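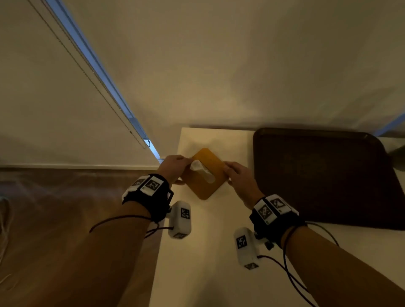 3.2 Handling small printed ephemera

Figure 4. A small yellow card with rounded corners, held in both hands over a white tabletop.

Of all the things people keep in drawers, the small card is perhaps the most easily overlooked, and we confess that we came to it rather slowly ourselves. The Tendmont collection holds 462 of them — tram passes, library tickets, cloakroom tokens, membership cards for clubs long since folded — the earliest from 1913. When Gráinne Brophy began sorting them in May, she had expected to group them by issuer, as Mazurek had done with the Rinitz papers. What she found was that people remembered their cards by colour and by feel, and very seldom by whose name was printed on them.

We therefore asked each of our 52 participants to pick up a card, turn it over as they liked and tell us whatever came to mind. Nobody was hurried. One retired schoolteacher from Kubiak spoke for the better part of an afternoon about her late father's library ticket, and we were very glad to let her.

Rounded corners (see Figure 4) came up again and again in these conversations. Participants linked them with wallets and coat pockets, while square-cornered cards were more often thought of as things kept at home, in a tin or behind a clock. Mazurek has suggested that this reflects local printing habits in the Jenen district, and he may well be right, though our own sample is too small to settle the matter. We return to the question of colour in Section 3.3.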